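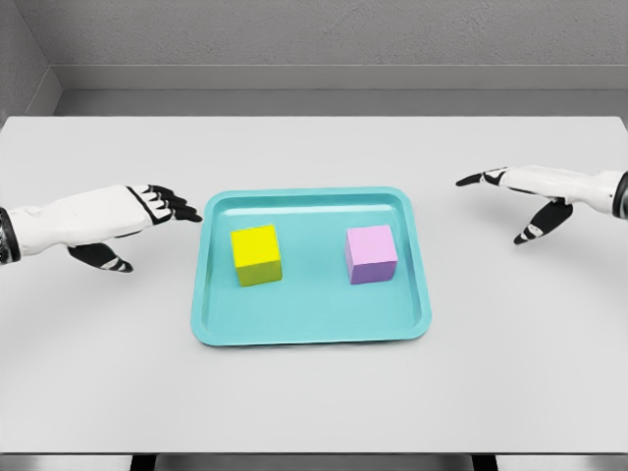 シミュレータ上の作業台。青緑色のトレイに黄色と薄いピンクの立方体を置き、左右から両手を寄せた状態

工学系サークル「Skaveck」は、両手ロボットの遠隔操作と模倣学習を扱う学生プロジェクトである。6月に始めた課題「Mok」では、トレイ上の二つの立方体を左右の手で一つずつ把持し、トレイの外に置くまでを一試行とする。開発の経緯と現状について、制御担当と環境担当の学生二名に話を聞いた。

課題を立方体二個に絞ったのは、評価の条件をそろえるためだという。「最初の案には円柱と球も入っていました。ただ、球は初期配置で転がるので、失敗の原因が把持なのか配置なのか切り分けられない。立方体なら姿勢の初期値が決めやすい」と環境担当は説明する。色を黄とピンクに分けたのは、左右の手の担当を画像から判別させるためである。

シミュレーション環境は部内で「Skirketti」と呼ばれている。机、壁、トレイのほかは置かない。「背景を作り込んだ版もありましたが、学習が遅くなるだけでした。壁の段差は部屋のモデルを流用したときに残ったもので、消しても結果に差がなかったのでそのままです」。照明は固定で、乱数で変えるのは立方体の位置と向きのみ。ランダム化の範囲を広げる作業は次の段階に回している。

制御側で時間を要したのは親指だった。制御担当によれば、四指は連動させても大きな問題が出ない一方、親指の対向角がずれると立方体の角を押してしまい、回転が生じる。「把持の直前に親指をどこで待たせるか、という話に尽きます。机に近すぎると縁をまたぐときに引っかかるし、高すぎると閉じる動作が間に合わない」。現在は手をトレイの縁の外でいったん停止させ、そこから進入する二段階の軌道を採用している。

トレイの縁も設計上の論点になった。縁が立っているため、横から指を滑り込ませる方法は使えない。「縁のない板に替えれば簡単です。でもそれをやると課題の意味が薄れるので、縁は残すことにしました」と環境担当。衝突形状は当初、見た目のメッシュをそのまま使っていたが、接触計算が不安定になり、底面1枚と側面4枚の単純な直方体に置き換えた。角の丸みは衝突判定には反映していない。

学習データは遠隔操作で集めた。操作用のソフトウェア「Kovier」も部内で書いたもので、グローブの関節角をロボットの手に割り当てる。収集した試行は50本で、うち5本は把持の途中で指が立方体にめり込んだため除外した。「見た目には成功しているんです。ログの接触力を見ると明らかにおかしい。映像だけで選別していたら混ざっていたと思います」と制御担当は話す。以後、接触力の上限を超えた試行には自動で印を付けている。

左右の手の同期については、二人の意見が分かれる。制御担当は両手を一つの方策で動かすべきだと考えている。「片手ずつ独立に学習させると、トレイの中央付近で進路が重なる場合に譲り合いができない」。環境担当は、まず独立した方策で基準値を取り、それから統合する順序を主張する。「統合版だけだと、性能が悪いときに何と比べればいいのか決められないので」。当面は両方を並行して進め、同じ初期配置の組で比較することになった。

実機への移行は未定である。関節の摩擦係数と指先の柔らかさが測定できておらず、現在の値は暫定的に入れたものだという。測定治具の図面は描き終えており、部品の発注を待っている。新入部員には、先に治具の組み立てと測定を担当してもらい、その後でSkirkettiの設定ファイルを読ませる予定である。

（取材・構成：編集部　2025年11月26日）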